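Workshop notebook
Wednesday, August 29, 2018
Bench: glazes and slips

Opened kiln two at the usual time, meaning before it was sensible. Shelf thermometer still well up, and I have the pink patch on my wrist to prove I know the rule and wrote it on the door myself. Top shelf fine. Middle shelf fine apart from the one that isn't. Bottom shelf is the reason this entry goes on for several pages.

The bottom shelf was the ash glaze for the Wustton tiles. Test tiles, thank goodness, so all we have lost is clay, time and some of my good opinion of myself. The brief from Wustton, for anyone reading this who was on holiday when it came in: a soft grey-green, slightly broken at the edges, matt but not dry, to match the surviving tiles round the old fireplace in the front room. One surviving tile was sent to us wrapped in a tea towel. It is a lovely thing. It was plainly made by someone who had one wood pile, one clay pit and no interest at all in whether anybody could do it again.

What came out of the kiln this morning was brown. A brown I would call gravy if I were being kind about the gravy.

Recipe as fired, batch C:

Washed wood ash, 4 parts
Potash feldspar, 4 parts
Ball clay, 2 parts
Red iron oxide, a pinch, and I do see it now

The pinch is the trouble, or the first half of the trouble. Batch B had no added iron and came out a thin, glassy straw colour, pleasant enough, the colour of weak squash. I thought a trace of iron would pull it over towards green. In a reduction firing it would have. We don't fire in reduction. We have two electric kilns and a landlord. In an electric kiln, with plenty of air, iron goes yellow, then tan, then gravy, and I have known this since college and wrote it in the front of this very notebook in capitals. I found the page while looking for a blank one.

The second half of the trouble is the ash. The first bucket was apple and pear, from prunings, burnt clean and sieved twice. It ran out at batch B. The second bucket is labelled "ash, mixed" in handwriting I have decided not to recognise. When I put a magnet through it this afternoon it came out wearing a beard. Nails, I should think. Somebody has burnt a pallet, or a shed. So the ash was bringing its own iron to the party and I was standing at the door handing out more.

Actions: second bucket relabelled "ash, shed". To be used on garden pots only, where brown is a virtue. New apple ash to be burnt when there is a still day.

Firing notes, kiln two, while I have them in front of me. Slow up to 300 with the bungs out. Bungs in, then full climb to the top. Controller set to 1240, soaked for twenty minutes. Cones on the bottom shelf say it went a fair bit hotter down there than the controller believes, the soft one lying flat on its face and the guard cone leaning over to see if it was all right. Top shelf cones were standing about right. So the bottom of the kiln is running ahead of the top, which is the wrong way round from how it behaved all spring. Either the top elements are tired or the thermocouple has been knocked. I looked at the thermocouple and it looked back. Will put a cone pack on every shelf next time and stop guessing.

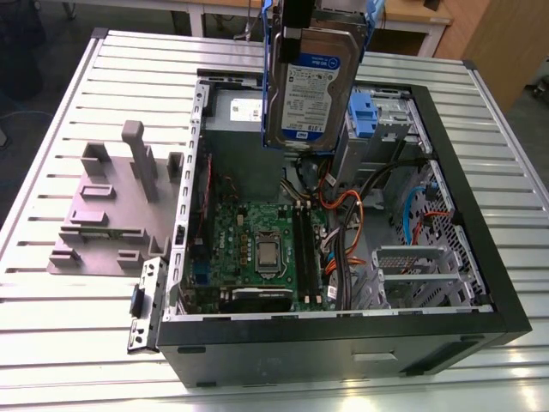

Matt surface, then. Set the colour aside, because the texture on batch C was nearly there, and I don't want it lost under all the complaining. Away from the edges the tiles have that waxy, slightly sugary look, like the skin on a good pear. Under the hand lens there are tiny crystals all over. I believe that's lime out of the ash coming back out of solution as it cools, helped along by the kiln being full and so cooling slowly. Batch B went through in a half-empty kiln and came out shiny. Same ash, near enough the same glaze. So the cooling matters at least as much as the recipe, and I should have been writing down how full the kiln was, which I have not done once in this notebook. Starting now: kiln two, full, bottom shelf crowded.

Tried to get the same effect on purpose last month by adding whiting to batch A, with the result that batch A looked like a wall someone had given up painting. Not repeating that.

Edges. The Wustton tile breaks to a warm toast colour wherever the glaze thins over a corner. Ours break to a darker brown, fair enough when the whole tile is brown to start with. With the iron out, I'd expect the body to do the work. The Drelano clay has enough iron of its own to blush nicely through a thin coat. The Seo clay is too white for it, and it makes anything on top look like bathroom fittings. I know we have nine bags of the Seo and I know it was on offer. It will make very nice mugs.

Application, because three different people have asked me and had three different answers:

Sieve through 80 mesh, then leave overnight. Ash glaze settles like a sulk, so stir right down to the bottom. Wear gloves. Wet ash glaze is caustic and my hands currently look as if they belong to someone's grandfather. Dip the tile face down, count of two, lift by one corner and let it drain towards the opposite corner. Do not shake it. Anyone who shakes it will get a drip line across the face, and will then tell me it is a feature. Wipe the back and a finger's width up the sides. Batch C ran, though not off the tile; two of them have gently attached themselves to the bat wash and I had to have them off with a chisel.

On washing the ash, views differ. The book I was taught from says wash it until the water no longer feels slippery. The fellow tradespeople I meet at fairs say never wash it, as you're pouring away the best bit. I have tried both. Unwashed gives a livelier surface and eats the plaster, the sieve and the person. Washed is duller and behaves itself. The Wustton original looks unwashed to me, going by the little rivulets on the lower half, but I am making a hearth surround and would like each tile to resemble the one beside it. Washed once, as a compromise. The dried weight after one wash is a good deal less than what goes in, so weigh it dry and afterwards. Batch A was weighed before. See wall, above.

Next round. All on Drelano clay, all bisque fired together, all on the middle shelf where I trust the heat:

D1. Apple ash, feldspar, ball clay, no iron, nothing clever.
D2. As D1 with half of one per cent copper carbonate. Copper stays green with plenty of air about. It may well go too bright, like a garden gnome's jacket, but a small amount under a matt surface could sit quietly.
D3. As D1 with a little chrome oxide and a little rutile. Chrome is a bully. A very little.
D4. As D1 with the Zorent grey-green stain at two per cent. This is cheating. I have put it last so it can feel ashamed.

I would like D2 to win. I expect D4 to win. The stain is made to come out the same colour every time, which is a great deal to hold against it on principle and very little to hold against it with a customer waiting. Wustton want a sample set in October and they have been patient, in the sense that they have stopped ringing and started writing.

Also to settle before then: whether anyone will mind copper on a hearth. Nobody is going to eat off it, so I think not, but I'll ask them in writing, and keep the reply.

Other business, so that it is somewhere.

Kiln one: lid hinge still squeaks. Kiln wash on the second shelf is flaking and wants scraping outdoors, with a mask on, and by outdoors I mean further than the doorstep.

The big scales drift. Put the same bag of feldspar on them before and after lunch and it had put on weight, which makes two of us. New batteries fitted. Checked against the small scales and they agree for now. If batch C was weighed on the drifting scales then some of what I have written above about parts is optimistic. I'd put it at a few grams in the whole batch and not enough to turn green into gravy. I did try to make it the scales' fault and the sums would not let me.

Invoice 1327 from the clay people is in the tray with the delivery note pinned to it. They have charged us for ball clay that came in the wrong grade. It is still sitting by the door in its wrapping, please do not open it, and please stop resting tea on it.

Broken batch C tiles are in the blue crate for crushing. I have kept three good ones on the windowsill with their backs marked. In low sun, about teatime, they're a rather handsome brown, and if a customer ever comes in wanting the colour of a wet ploughed field I shall name a price without blinking.

Left to do tonight: soak the sieves, lid on the glaze bucket, kiln two left open a crack to finish cooling. Cone packs for tomorrow are made and drying on the shelf over the sink. They need the night. Don't put them on the radiator, they curl.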